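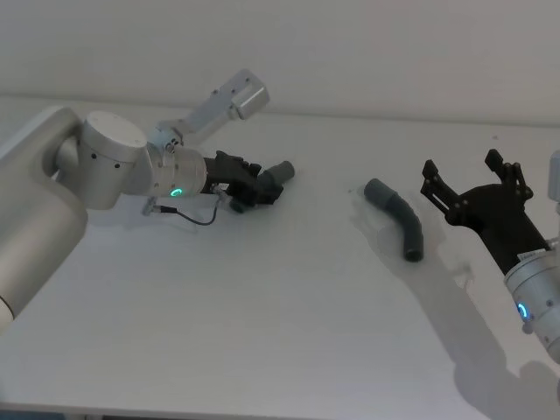

How to Join a Pipe Elbow to a Straight Piece (and Get the Angle Right the First Time)

I love a good elbow joint. Two plain pieces of gray pipe, one bend between them, and suddenly your run goes around a corner! I've been putting these together for years, mostly for garden drains and sink waste lines, and I still get a little thrill when the pieces slide home.

This page covers solvent-welded PVC, the kind you glue. Push-fit elbows with a rubber seal go together differently, so leave the cement in the drawer if you have those.

What you need

A 90-degree elbow and straight pipe to match, same size and same plastic
A fine-toothed saw or a pipe cutter
A deburring tool or a half-round file
Medium sandpaper
Primer, if the cement you bought calls for it
Solvent cement made for your type of pipe
A pencil or a silver marker (the silver shows up beautifully on dark gray)
Clean rags and gloves

Open a window before you start. Primer and cement both give off strong fumes, and you want them well away from the water heater or anything else with a flame.

Step 1: Measure with the socket in mind

Everybody forgets this once. The pipe goes inside the elbow, so the length you cut is the gap you can see plus the depth of the socket at each end. Hold a ruler down inside the elbow until it touches the stop and write that number on your bench. My friend Ross Guthrie cut 12 pieces for his greenhouse before he remembered the sockets. He got some very nice plant stakes out of it!

Step 2: Cut it square

Wrap a strip of paper around the pipe, line up the edges, and trace along it. Saw slowly, turning the pipe a little as you go. A crooked end won't sit against the stop.

Step 3: Clean up the end

File off the burrs inside and out, then put a small bevel on the outer edge. Without the bevel, the pipe scrapes the cement off the socket wall on its way in. Wipe away all the dust.

Step 4: Dry fit and mark

This is my favorite part! Put the whole run together without glue on a flat surface, and turn each elbow until it points exactly where you want it. Then draw one line across the joint, starting on the pipe and carrying on over the elbow. If you have several elbows, number the joints too.

A dry pipe may stop short of the full depth, and that's fine. Don't hammer it.

Step 5: Glue

Take the joint apart. Prime both surfaces if you're using primer, then brush an even coat of cement inside the socket and a slightly heavier one on the pipe. Push the pipe in with your marks a quarter turn apart and twist as it goes, so the lines meet just as it bottoms out. Hold it firmly for 40 seconds. It will try to creep back out on you.

Wipe off the extra bead with a rag and set the piece down where it won't get bumped.

Step 6: Leave it alone

Follow the curing time on the can, and give it longer in a cold garage. Once it has cured, run water through and feel under each joint with a dry paper towel.

If the angle came out wrong

Cemented joints don't come apart. Cut the elbow out, leaving enough straight pipe on both sides for couplings, and start over with a new one. Elbows are cheap, so buy a spare or two while you're at the store.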